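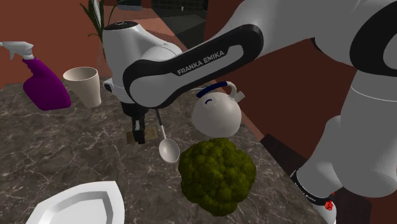 Chapter 4 is where you stop writing the robot's moves and start showing them. Up to now every motion in this book came from code: you typed a target, the arm went there, you fixed the target. Fine for a bolt pattern. Bad for a kitchen. A counter with a spray bottle, a kettle, a spoon and a head of broccoli on it is a lot of typing, and the next counter will be different. So we let a person do the job through the arm, save what the arm did, and learn from the recording. Called teaching by demonstration, or just "demos" from here on.

Two ways to do it in this chapter. By hand: you grab the arm and push it through the task. By remote: you move something else (a handle, a game pad, a smaller arm) and the robot copies you. Both give you the same thing at the end, a list of states and actions with times on them. They don't give you the same quality. More on that in 4.3, and please don't skip 4.3.

**Before you start**

You need from earlier chapters:

- joint space vs. hand space (Chapter 2)
- reading a log file, plotting one joint against time
- how to stop the arm. Really. Stop button within reach, every time, even if you only work in simulation now. Build the habit.

You do not need any machine learning yet. That's the back half of the book.

## 4.1 What a demo is

A demo is one full try at one task by one person. Start pose, end pose, everything between. Write down the task in a sentence before recording. "Move the spoon to the plate." If two people read the sentence and do different things, the sentence is bad. Does the bowl of the spoon face up? Does it matter which way the handle points? Decide first.

What gets saved at each step:

| Field | Comes from | Notes |
|---|---|---|
| time | recorder clock | one clock for everything, see 4.4 |
| joint angles | arm | 7 values for the arms used here |
| gripper opening | gripper | save the command AND the measured width |
| operator command | remote device | blank when teaching by hand |
| camera views | cameras | optional in this chapter |

Students leave out the measured gripper width all the time. Then the gripper closes on a spoon handle, the command says "closed," the fingers are held apart by the handle, and the log has no sign that anything was grasped. Save both.

## 4.2 By hand

Switch the arm to free-drive. The motors hold up the weight of the arm and nothing else, so it moves where you push. Hold it near the wrist with one hand, steady the elbow with the other. Go slow at first.

Good: you feel contact. If the fingertips touch the counter you know right away. No lag, no mapping to learn, beginners get usable demos on day one.

Bad: your body is in the way. Your arms block the cameras. You also tend to drag the robot through poses it would never pick on its own, elbow stuck out, wrist nearly at its limit. And it only works on a real arm. You can't push on a simulated one, so for the rendered kitchen that opens this chapter it's remote or nothing.

## 4.3 By remote

Here the operator's device sends commands, the robot follows. The simplest mapping: device moves one inch left, gripper moves one inch left. Scale it down for fine work.

Three things go wrong, over and over.

**Wrong point of view.** You watch from one side and the device thinks you're on the other. Push left, arm goes right. Fix the mapping, don't train the person to put up with it.

**Depth.** From a single view it's hard to say whether the fingertips are touching the counter or floating just over it. Look at the opening picture again, at the bottom of the gripper. Touching, or hanging a little above? From that angle I can't tell you. Add a second view, or a height readout, or both.

**Big links.** People watch the fingers and forget the rest. The long white link slants right over the kettle while the operator is thinking about the tips. Lower the wrist to reach for something and the link may come down too. Watch the hole arm.

Leen Awwad ran the remote sessions for the data set we use in the exercises, and her rule was one dry pass before every new layout, gripper open, touching nothing. It felt slow to everyone. The dry passes caught most of the bad camera angles before we had recorded anything on them, so we kept the rule and I'd keep it in your lab too.

## 4.4 Clocks, pauses, and throwing things out

Recordings lie in boring ways. The arm logs on one clock, the remote device on another, and they drift. Pick one. Stamp everything when it arrives at the recorder. Check the lag at the start and end of each session.

Pauses. An operator stops to think and you get a long flat stretch with no motion. A learner will copy that: it'll stop over the counter and stay there. Trim pauses, but keep the short stop right before a grasp, that one is doing work.

Failed tries: keep them, label them, put them in their own folder. Do not delete. Chapter 7 uses them.

## The running example

Fouad Salameh built the Pugh task set for this course, and we come back to it in every section. It has 21 tabletop tasks and 500 demos, recorded by remote in simulation. Files are in the course folder under `pugh/`. The recorder is Brodura, set up in the appendix. If your lab runs Zamlow instead, the field names differ a bit but the table in 4.1 still holds.

Load one demo before reading on. Plot the gripper width, command and measured on the same axes. Find the spot where teh two lines split apart. Write down the time. You'll need it for Section 4.5, where we cut the demo into reach, grasp, carry and release, and the first cut goes right at that split.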